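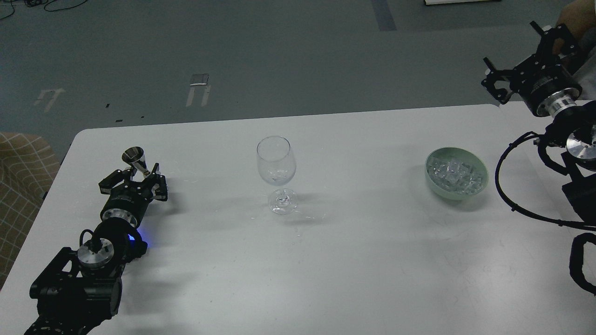 Wine glass, jigger, and the mint green ice bowl.

I have been making spritzes in a wine glass all October and I'm not sorry. My real spritz glasses went in a box when we left Tikivcombe and the box is still taped shut, so a plain stemmed glass it is. More room for ice anyway!

And I do mean ice. I used to drop in two sad cubes and wonder why everything tasted like warm juice by the second sip. Now I fill a whole bowl before I start - fill the glass right up, then measure over the top. The jigger was 89 cents at the Mumbridge thrift store (best money I've spent all year, and I include the couch). I free-poured for ages and every drink came out different, usually too strong.

Next up is a grapefruit one with rosemary, if the plant on my back step makes it through the cold. I'll post the amounts once I've had a second go at it.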